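Chapter 7
Working with Worry: Exposure and Small Steps

In this chapter
How avoidance keeps anxiety going
Building a fear ladder
What a first exposure session looks like
Safety behaviors and how to spot them
Key terms

Ashwin Kotian had not driven over a bridge in two years when he came to the Mandovano clinic in June. He was 34, worked in shipping, and had started leaving home at 5:30 in the morning so he could take the long way to the warehouse. He told the counselor, Halyna Nechyporuk, that the problem was under control. By this he meant that he no longer felt afraid, because he no longer went near a bridge.

His case will come up several times in this chapter. It is an ordinary case, and it shows the pattern that most people with a specific fear describe. Something sets off a strong alarm. The person leaves or stays away, and the alarm drops. The drop feels good, so the next time the person leaves sooner. After enough rounds of this, the fear has spread. Ashwin began with one bridge over the Warker River. When he entered treatment he was also avoiding overpasses, parking ramps, and the upper level of the Furnum shopping center.

Chapter 6 covered the thoughts that go with anxiety and how to write them down and test them. Thought records are useful, but many clients reach a point where they can argue well against a fear on paper and still cannot go near the thing itself. The methods in this chapter work on behavior first. The change in thinking often follows, sometimes weeks later.

Avoidance and relief

Relief is a reward, and behavior that is rewarded tends to be repeated. In the language of learning theory, avoidance is kept going by negative reinforcement. The word "negative" causes confusion for students every year. It does not mean punishment. It means that something unpleasant is taken away after the behavior, and the behavior becomes more likely as a result.

Avoidance also blocks new learning. A person who always leaves at the first sign of alarm never finds out what would have happened by staying. Ashwin believed that he would lose control of the car if his heart beat fast on a bridge. He had no evidence against this belief, and his detours made sure he would not get any.
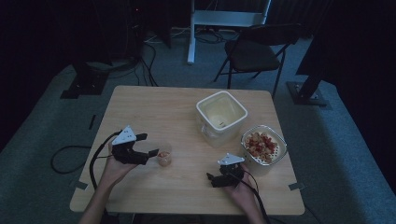 Does a client have to feel calm before starting exposure?

Waiting for calm usually makes the wait longer. A client needs to understand the plan, agree to it, and be willing to feel some discomfort for a set period. The first step should be hard enough to bring up some anxiety and easy enough that the client is likely to stay with it. Calm may come during the session or after several sessions, and a session in which the anxiety stays high can still be useful if the client stays and learns something from it.

The fear ladder

A fear ladder is a list of situations arranged from least to most difficult. The client gives each one a rating from 0 to 100. The ratings are personal, and the counselor should not correct them. In her training groups, Thenmozhi Kulkarni asks students to build a ladder for a mild fear of their own before they help a client with one. Most of them leave the gaps between steps too wide.

Part of Ashwin's first ladder looked like this:

Looking at photos of the Warker bridge: 15
Parking within sight of the bridge: 30
Riding over it as a passenger at a quiet hour: 50
Driving over it with his sister in the car: 70
Driving over it alone at rush hour: 95

The gap between the last two steps turned out to be a problem, and a step for driving alone at a quiet hour was added later. Ladders are working documents. They should be dated, kept in the file, and changed as needed.

Before you read on

Write down one situation you have avoided in the past month. Note what you did instead, how you felt right after, and what you think would have happened if you had stayed. Keep the page. You will use it again in Section 7.3, where we look at the small habits, such as gripping the wheel or keeping a phone in hand, that can weaken an exposure even when the client completes every step.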